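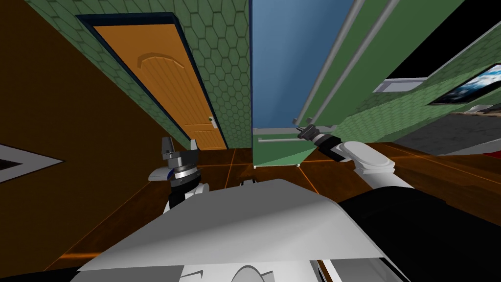 October 14, 2018 – Marnance Games is releasing Quispe, its first tabletop skirmish game, in May

I'm Nayeli Ponce, I run Marnance, and I get to write this one myself because I've been pushing little figures around a table for 18 years and finally have a game of my own to shout about!

Quispe is a two-player game of mountain raids and very bad weather. You get 3 warbands in the box, a 748-card event deck (yes, I know, Octavio Montoya wrote most of them and we couldn't stop him) and a rulebook short enough to read over breakfast. A full game fits on a kitchen table and you'll be done before bedtime.

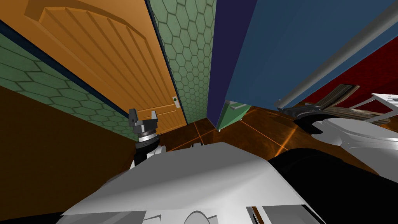 The board comes as hexagon tiles, and you can lay them out however you like. Flor Muñoz drew the terrain and went through a whole pile of greens before she settled on the forest set. If you're trying to imagine the look, think of green hexagon wallpaper, the kind with the darker green outlines, only laid flat and with goats on it. The outlines matter in play – they show where a raider can slip through without stopping.

Our first print run is 600 copies, and Prunum is handling shipping. Preorders open today through our website, and stores can ask for a demo copy too. Tuấn Âu is looking after press and review requests, so please drop him a line at our Dromeo office.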